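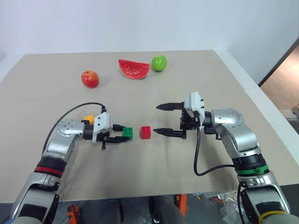 Keeping Dry Goods Dry: Inside a Shared Food Warehouse

Temelen runs a single-story warehouse that stores packaged dry food for small producers who have outgrown a garage or a back room but can't fill a building of their own. Flour, dried beans, rice, crackers, tea, spice blends and dried fruit all sit under the same roof. The operations manager has been there for seven years, the last four in charge of the floor. We spoke on a Tuesday, mostly in the receiving area, about moisture, pallets, labels and the software that tracks them.

The manager's background is in packaging. Before Temelen there was a job at a carton plant, testing how much weight a box could hold before the bottom layer gave way.

"A box is rated dry," the manager said. "The number printed on the bottom flap comes from a test in a conditioned room. Put that same box in a damp building for a month and it won't carry the same load. People read the number and stack to it. Then the lower corners start to bulge, the stack leans, and they blame the forklift."

Moisture came up often in our conversation. The warehouse was built for machine parts, and its original ventilation pulled in outside air whenever the temperature inside rose past a set point. That suited steel parts in crates. With flour in paper sacks, it meant that every warm, wet afternoon brought humid air in over a cool slab.

"The fans were doing exactly what they were told to do," the manager said. "Nothing was telling them about water. The first change we made was to put the intake on dew point. If the air outside holds more water than the air inside, the dampers stay shut, even if it's cooler out there. It was a controller swap and two days of wiring. The fans and ducts are the originals."

The second change was at the dock doors. Each one had a brush seal that had worn down to half its depth, and drivers tended to leave doors open between pallets. The seals were replaced and a timer was added that sounds a buzzer. The delay took some adjusting. Set too short, the buzzer went off during normal unloading and the crew stopped hearing it.

"An alarm that sounds when everything is fine is a radio," the manager said. "We moved it out until it only caught doors that had been forgotten."

Sensors hang in 32 positions, some at head height and some near the top of the racks. The upper positions run warmer and read drier. The lower ones, close to the slab, are the ones that get looked at every morning. There is also a hand-held meter for checking pallets as they come in, though the manager is careful about what it can show.

"It gives you the surface of the carton. It doesn't tell you anything about the bag inside. I use it to compare one pallet with another off the same truck. If five match and one is high, I want to know where that one was riding. Most often it was against the doors."

Where things go

Storage locations at Temelen used to be assigned by customer. Each producer had a block of rack positions and used it as they liked. It was easy to explain and simple to bill, but it put tea next to cumin wherever two customers happened to be neighbors, and it left some blocks half empty while others overflowed into the aisle.

The present layout goes by product type. Strong-smelling goods are at the north end, closest to the exhaust. Allergens are kept at floor level, on the reasoning that a torn sack of peanuts on the top beam ends up on everything below it. Heavy sacks are also low, for the usual reasons of weight. Tea, which picks up odors from almost anything, has a bay with solid panels on both sides.

"Tea was the one that made us move," the manager said. "A customer opened a case and it smelled of garlic. The pouches were sealed. They were paper with a thin liner, and the liner had pinholes along the fold. You can argue about whose fault that is. We paid for the case and started drawing a new floor plan."

Drawing the plan took longer than moving the pallets. The racking is old and the beam heights vary from bay to bay, so a location that is right by product type may be too short for the pallet that has to go in it. The team measured every opening and found that many of the recorded heights were wrong. Beams had been shifted over the years and the drawings had never caught up.

Pallets themselves are another subject on which the manager can go on for some time. Temelen accepts wooden ones if they are heat-treated, clean and dry to the touch. Broken deck boards are grounds for a repack at the customer's expense. So are protruding nails, which open the bottom sacks and aren't noticed until the pallet is lifted again weeks later.

"We lost a lot of rice that way. It was slow, too. A nail hole in a rice sack leaks a few grains each time the pallet gets bumped. You sweep them up and forget about it. Then someone comes to pick the order and the bottom sack is soft."

Between the pallet and the first layer there is now a sheet of heavy paperboard. It adds a small cost per pallet, which customers complained about in the first month.

Dates and labels

Stock is picked by earliest expiration date, with receipt date used only to break a tie. The manager considers this ordinary practice but says that a surprising amount of incoming product makes it hard to follow. Some producers print a best-by date, some print a packing date, and some print a lot code that has to be looked up in a table. One customer printed a date in two different orders, depending on which of its two labeling machines had been running.

"For any day up to the twelfth, you can't tell which order you're reading. Past the twelfth you can. So we had a system that was right for most of the month and wrong at the beginning of it, and it took us a while to see the pattern."

Temelen's answer was to print its own label at receiving, with the month spelled out in letters, and to hold any pallet whose date could not be confirmed. Held pallets go to a marked area by the office. In the first weeks the area filled up, customers called, and most of them fixed their labels.

The labels are printed and tracked with Todex, an inventory package that replaced a set of spreadsheets. The manager's view of it is measured. It handles lots and expiration dates well. It is slow to load on the older scanners, and it will not let a user split a pallet without closing the pick that is open, so the crew has learned to split first and pick afterward.

"I don't need it to be clever. I need it to know where the pallet is and when it goes out of date. It does both. The spreadsheets did neither after three in the afternoon, when two people had them open."

Counting is done in sections, a few bays each morning before the first truck. A full count once a year was dropped. It closed the building for a weekend, and the errors it found were so old that no cause could be traced. With the short counts, a difference is usually a day or two old and somebody can still remember what happened.

Pests

The manager asked that this part be included – most warehouses prefer to leave it out. Stored grain and dried fruit attract moths and beetles, and at some point every building that holds them will have some.

Temelen sets pheromone traps on a grid and logs the catch weekly. A single moth in a trap is recorded and left at that. A rise across neighboring traps sends someone to open cases, starting with the oldest stock. The most common source has been returned goods, which come back from shops with opened outer cartons and an unknown history. Returns now go into a separate room with its own door and are inspected under a bright lamp before they are let back onto the main floor.

"June is the month I watch," the manager said. "The slab warms up and anything that's been sitting quietly wakes up."

What comes next

The building can hold 600 pallets with the present racking. Temelen has looked at a second site near Dantas, where a former cold store is for lease. The insulation is good, which would make humidity easier to hold, but the floor has a drain channel down the middle that would have to be filled before forklifts could cross it. A customer called Jukine, which packs dried soup mixes, has asked for a larger share of the space if the lease goes ahead.

No decision had been made when we spoke. The manager had a copy of the floor drawing on the desk with pencil marks over most of it, and the beam heights had been left blank.

"I'll fill those in when I've been there with a tape measure," the manager said.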